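Astuces > Atelier > Maquettes

Maquettes d'écran sur papier, nos trucs en vrac. Imprimer la grille vide en A4 — 8 copies, pas plus. 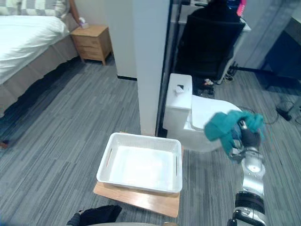
Par la rédaction de Fuentealba
11 commentaires · 58 partages

Crayon gras pour les boutons, feutre fin pour le texte. Jamais l'inverse, ça bave.
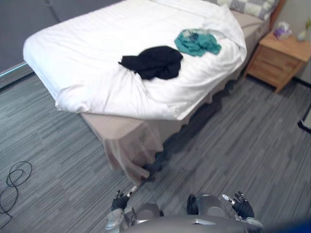 Les menus déroulants : sur post-it, coupés en deux. Numéroter chaque écran au dos, sinon c'est la pagaille samedi. Gomme mie de pain, ça n'abime pas la feuille.

Recevez nos astuces par e-mail — s'inscrire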